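FOR IMMEDIATE RELEASE
29 April 2026

Wenceslao Jara Announces Debut Album "Flustgate" and an 18-Date Tour

Hi, it's Wen! My label (hi, Iltuson Records) sent me a very nice press release to approve, all in the third person, with the word "sonic" in it four times, and I asked if I could please have a go at writing it myself. They said yes faster than I expected, so you're getting it from me.

My first album is called "Flustgate" and it comes out June 12 on Iltuson. It has 11 songs on it, it's 38 minutes long, and I've listened to it so much in the last two months that I can now only hear the tambourine. I love the tambourine. I love all of it!

The first single, "Half a Key," is out today everywhere you get your music. If you came to any of the shows last fall you'll know it as the one with the long clapping part that I kept getting wrong. We kept the clapping. I get it right on the record (take nine).

So who am I, for those of you who got this email by accident? I'm a singer and songwriter, I play guitar and enough piano to write on, and before this I put out two EPs under the name Urnetti. I picked that name when I was 19 and too shy to put my own on anything. People have asked if Urnetti is over, and yes, it is, but those songs are staying up and I'll still be playing "Parking Lot Prom" every single night, so please don't write to me about it. The new songs are a lot more direct. They're mostly about my family and one very long breakup, and it felt strange to sing that stuff under a made-up name.

Flustgate is the street my grandmother lived on. There was a bus that turned around at the end of it, and I spent most of my summers on her front steps with a tape recorder, interviewing the driver. One of those tapes is on the album, at the end of track six, cleaned up a little so you can hear more of him and less of me eating.

I wrote most of the record on my own and then took it to Yichen Deng, who produced all 11 tracks. Yichen has a way of letting you play a song all the way through, saying "mm," and then muting the thing you were proudest of. There was a three-minute guitar intro on "Night Clerk." There is now a four-second guitar intro on "Night Clerk," and it's my favorite song on the album. Chunhua Long played drums and sang nearly all the harmonies, and the strings on "Your Mother's Number" were arranged by Cuiping Ren, who wrote them over one weekend and then rewrote them in the studio while the players were tuning up. I cried a bit. The cellist saw. 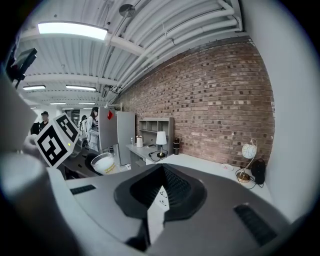
White cube with a black-and-white pattern on two of its faces.

We recorded at Tang, a studio up two flights of stairs over a piano store. If you ever record there, go early in the day, when the store is quiet and you don't get somebody trying out the same ragtime piece underneath your vocal take. We worked in two blocks, one in winter and one in early spring, and in between I went home and changed the words to five songs. "Sunday Shoes" had a completely different chorus until the night before we sang it. I still sing the old one by mistake.

Now the tour! It starts June 19 and runs for 18 dates, all in small rooms, with a full band for the first time in my life. Chunhua is on drums the whole way. We'll be driving 3,180 miles in a van, and I've been told I get the aux cord on odd-numbered days only. The biggest room on the tour holds 577 people, and if that sells out I'm going to need to sit down. Qiuyue Han opens every night. Her last EP was the thing I played most all last year, and we've worked up one song to sing together, though I'm not saying which one or whose.

Tickets go on sale this Friday at 10 a.m. local time for each venue. If you're on my mailing list you'll get a code on Thursday morning. Most of the shows are all ages, two are 18 and over, and the venue pages will tell you which. I asked for all of them to be all ages and I'm sorry we couldn't manage it for every night.

There's vinyl too. The first pressing is 820 copies on green vinyl with a fold-out lyric sheet that I wrote out by hand (you can read it, I promise, I did the S's again). After those are gone it'll be regular black. CDs and downloads are up for pre-order today, and there's one cassette version with the full bus driver interview on side B. It's 22 minutes. He talks a lot about brakes.

"FLUSTGATE" TRACK LIST
1. Half a Key
2. Night Clerk
3. Sunday Shoes
4. Good Coat
5. Your Mother's Number
6. Last Stop, Turn Around
7. Pretty Please
8. Two Sugars
9. The Loud House
10. Borrowed Dress
11. Flustgate

For interviews, advance streams and photos, please write to the press desk at Iltuson Records. I'm around for phone and video interviews through the middle of May, and I'm better after lunch. I'm happy to talk about the songs, the tapes, the band or my grandmother's soup. Radio people, there's a clean edit of "Pretty Please" and you'll want that one.

Thanks for reading this far, and thank you for playing the songs!

Wen

###

Comments (5)

marisol_k
TRACK SIX HAS THE BUS DRIVER?? He played a bit of that tape at a show last fall and I've been thinking about it ever since

deltapete
Any word on which two shows are 18+? My daughter is 16 and I'd like to know before Friday.

hollowbody62
Half a Key is great. Miss the Urnetti stuff a little but the chorus on this is huge

deltapete
Never mind, found it on the venue page. We're good!

jun.b
green vinyl ordered. please bring the tour further north next time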